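Guvmont Maternal Health Access Project
Progress report to the Karppinen Fund, second reporting period
Prepared by Ngaio Ellery, project lead

Summary of the period

Work continued on the two funded tasks: tracking state bills that affect prenatal screening and referral, and surveying county clinics on how they apply the rules already in force. Bill tracking is on schedule. The clinic survey is behind by 3 weeks, for reasons given below. Spending is under plan, mostly in travel.

Bill tracking

The tracker now holds every bill introduced this session that changes who may order a prenatal test, who must be told the result, or how long a clinic must wait before making a referral. Each entry carries the sponsor, committee, current status, and a plain summary of no more than 150 words. Summaries are written by one staff member and checked against the bill text by a second. Where the two readings differ, both are kept in the notes field until the amended text is posted.

Four bills reached a floor vote during the period. Two passed the lower chamber and are pending in the upper. One was returned to committee with amendments to its notice section. The fourth failed and has been closed in the tracker, but its language on lab reporting has since appeared in a separate budget bill, and we have opened a new entry for that.

The main technical problem was versioning. The legislature's site replaces a bill's text when an amendment is adopted and does not keep the earlier file at the same address. Yung-ching Kong wrote a script that pulls the text each Tuesday and stores a dated copy. Gaps remain for bills amended twice between pulls. A daily pull is planned for the next period – server costs are already covered under the existing budget line.

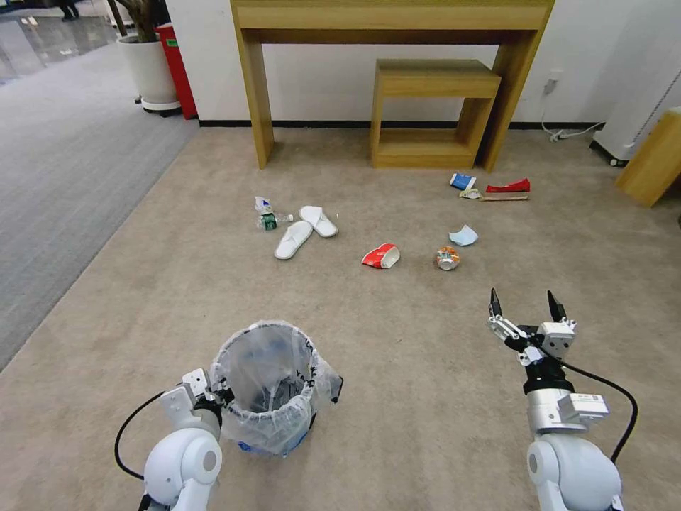

Clinic survey

The survey was mailed to the full list of 2000 clinics and private practices licensed to provide prenatal care. It has 8 questions and takes one page, front and back. Returns from the Hurkier region were good. Returns from Pongate were poor, and a second mailing went out in December with a prepaid envelope.

The delay came from question 5, which asked whether the clinic "offers or arranges" follow-up counseling after an abnormal result. Many respondents checked yes and then wrote in the margin that they only hand out a phone number. The question has been split in two for the second mailing. First-wave answers to it will be reported separately and will not be merged with the second wave.

Early returns should be read with caution. Larger clinics answered sooner than small ones, and the share of rural practices is below their share of the license list. Weights will be applied once the second wave closes. No findings have been released to legislators or to the press, and none will be before the weighting is complete.

Staffing and budget

The part-time coding position was filled in the second month. Both coders have finished training on the survey codebook. Travel was underspent after two planned site visits in Pongate were changed to phone interviews. We ask that the unspent travel funds be moved to printing and postage, which ran over with the second mailing. A revised budget sheet is attached.

Next period

Close the second wave and complete data entry. Start daily capture of bill text. Deliver the draft comparison of statute and clinic practice, covering the Hurkier counties first. The Pongate section will follow if the return rate allows – otherwise it will be limited to the interview material and labeled that way.

Last updated: December

Guvmont Maternal Health Access Project | Contact the project office | Back to top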